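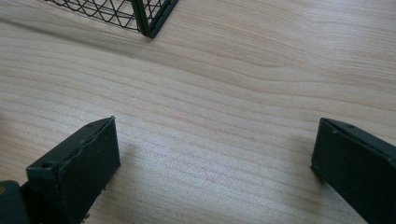 A reader wrote in to say that 110 miles is too far to drive for bread flour, and that the supermarket kind bakes up the same. I tried the supermarket kind for most of December. My loaves spread flat and the crust went soft by evening.

The mill in Grurnau sells a sack for less than I paid at Awad, and it lasts me roughly 5 weeks. I go on a Friday, when the road past Skovevach is quiet — the trucks mostly run earlier in the week. The dough takes 316 grams of water to 428 of flour. I used to add more, but it stuck to everything. Next batch gets a longer rise overnight.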